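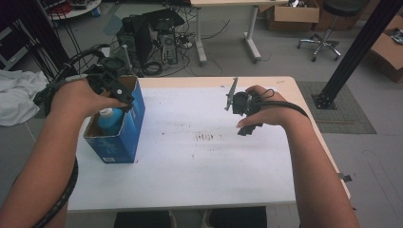

Huw Parry me escribió en marzo para decirme que yo exageraba con lo de las sillas. Según él, quien pasa la jornada sentado y acaba con dolor de espalda tiene un problema de costumbres, y comprarle un asiento mejor es tirar el dinero. Le contesté que en parte estaba de acuerdo y que la otra parte merecía un artículo. He tardado, pero aquí está.

Llevo muchos años con dolor lumbar. Empezó en una oficina de la empresa Rowlands, donde trabajé en facturación, y siguió cuando cambié de puesto. En ese tiempo he oído todos los consejos posibles: natación, faja, colchón duro, colchón blando, plantillas. Casi todos venían de gente con buena intención. Muy pocos venían de alguien que me hubiera explorado la espalda.

Mi opinión es que tratamos el dolor de espalda del trabajador como un asunto privado, y eso es un error. Cuando a una persona le duele un diente va al dentista. Cuando le duele la espalda se aguanta, compra algo en la farmacia y espera. Si al cabo de unas semanas sigue igual, pide cita, y si la cita tarda, vuelve a aguantarse. Entretanto sigue ocho horas en la misma postura que le hace daño.

Las empresas no ayudan mucho. En Rowlands nos dieron una charla de una mañana y un folleto con dibujos de estiramientos. La mesa era fija y la pantalla estaba demasiado baja. Yo la subí con un paquete de folios y al mes me pidieron que lo devolviera al almacén. Una mesa regulable costaba 900 euros en el catálogo de Tasik, y la respuesta fue que no había presupuesto. Ese mismo invierno estuve de baja dos veces.

Parry diría que podía haberme levantado a caminar. Es verdad, y lo hacía cuando me dejaban. Pero a quien tiene que atender el teléfono, o una caja, o una cadena de montaje, no se le puede pedir que camine cada media hora si su turno no lo permite. Las costumbres dependen en buena medida del horario, y el horario casi nunca lo decide el trabajador.

Tampoco creo que la solución sea el fisioterapeuta de pago. A mí me fue bien. Acudí a una consulta del barrio de Manano y en unos meses volví a dormir de un tirón. Gasté 277 euros, que pude permitirme. Una compañera dejó las sesiones a la mitad por no poder pagarlas, y tenía más dolor que yo.

Lo razonable sería que el centro de salud ofreciera fisioterapia pronto, antes de que el dolor se haga crónico, y que la revisión médica de la empresa incluyera el puesto de trabajo. Que alguien vaya, mire la mesa y la silla, pregunte cuántas horas se pasan allí y lo deje por escrito. En los almacenes de Putach lo hacen una vez al año, con un informe que el empleado puede leer y firmar. No me parece pedir demasiado.

En cuanto a la silla, sigo pensando que importa. La mía es de segunda mano y tiene el respaldo un poco flojo.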